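Ticket 3529: white table top, ring marks under hot paper cups
Category: Furniture / surface finish

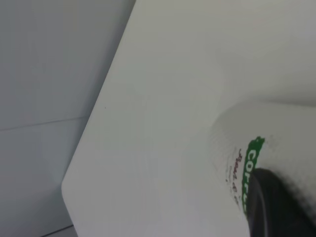 Graciela Lagos

Table is a Wesen with the matte white top, rounded corners, staff break area. Reported fault: grey rings left by takeaway coffee cups. Rings do not lift with a dry cloth. Priority low.

March: First report. Wiped with warm water and dish soap, ring faded but was back under side light once the top dried. Logged as a stain.

June 2021: Second report, same table. Tested with a paper cup, the white one with the green lettered band, filled from the urn and left for 11 minutes on bare table. Faint ring. Repeated with a coaster, no ring. Repeated with cold tap water in a fresh cup, no ring. Heat is needed, so I have changed the entry from stain to finish.

Cleaner in use at the time was Flevonar spray, undiluted. Label on our bottle calls for 3 mL per 200 mL of water on matte surfaces. Jozef Mertens confirmed the cleaning cupboard had only the undiluted bottle. Residue is the likely cause: it softens under a hot cup and dries grey.

Action taken:
Top rinsed twice with plain water, dried with microfibre.
Diluted bottle made up and labelled.
Cup test repeated on the rinsed half, no ring. On the unrinsed half the ring came back.
Remaining half then rinsed as well.

Small dark speck near the long edge is a separate matter. Please don't scrape it. Telma Saavedra to check whether it is grit or a chip in the coating and open a new ticket if it's a chip.

Status: monitoring. Coasters to stay out until Telma has signed off.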